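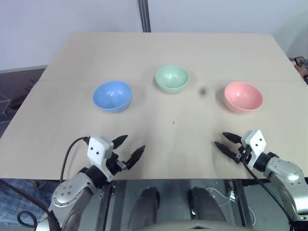 Who decides when a robot arm is safe to work next to?

The person who puts it to work at a particular table, for a particular job. A maker can say what the arm is capable of, but only the workplace knows who will be sitting near it, what it will be picking up and how often someone will reach across.

That was the first thing Līga Rozīte wanted to get straight when we met at Testine, the small firm in Avholm where she writes the working rules for benches with arms on them. She has been at it for ten years, and before that she inspected lifting gear.

"People buy an arm and ask me for the certificate," she said. "I ask them what job it will be doing. Quite often they haven't settled that yet, so we can't start."

Her own rules for a two-armed bench fit on four pages. The first page is about the person. Anyone working within reach has to be told which way the arms can move, where the stop button is and who to call. Hair is tied back and lanyards come off. The stop button must be reachable from a seated position with either hand, and it is pressed at the start of each shift to check that it works.

"It gets written down with initials," Rozīte said. "If there are no initials, the bench stays off. We had some grumbling over that at Clastwood, where they run a lot of short sessions. I didn't change it."

The second page covers speed and force. She asks for the arms to be set to the slowest speed that will still get the work done, and for any increase to be agreed by two people and noted in the log. Grippers are a separate entry, with their own limits. An arm that moves slowly can still pinch a finger if the grip is set too hard.

Fiifi Abubakari runs the benches day to day and has had the job of putting all this into practice. He said that the rule on cables took the most work.

"A cable that's fine with the arm at rest can be pulled tight when the arm is stretched right out," he said. "So now we take each arm slowly to the end of its reach, with one of us watching the cable and nothing else. We do that after every change to the set-up. It takes a while, and you get used to it."

He was less keen on the rule about objects. Under the present version, anything new that the arms are going to handle has to be entered on a list before it goes on the table, even household things such as cups and bowls. Abubakari thinks light, unbreakable items could be let through as a group.

"I'd like one line that says plastic kitchenware and be done with it," he said. Rozīte is considering it, though she wants sharp edges and lids kept out of any such group.

Both of them spoke at some length about near misses. Testine asks staff to report any contact that was not planned, however light. There were four reports last year. None involved an injury, and one led to a seat being moved further back.

"I would be more worried by none," said Rozīte. "It would mean they had stopped telling us."

Smaller workshops have begun asking for copies of the rules. Emrys Jenkins, who looks after two benches at Issahaku, has been using a shortened version. He dropped the part on shift handovers, as he has only one shift, and added a paragraph on visitors. They may watch from behind a line on the floor, and the arms are paused if anyone crosses it.

"I'd rather have a short set that people have read," he said.

A revised version is due out after 21 September 2025. It will include a page on training, which Rozīte has put off more than once. She has not decided how long a new starter should work alongside someone else before running a bench alone. Abubakari would leave it to the supervisor. Rozīte wants a minimum written in, and they were still discussing it when I left.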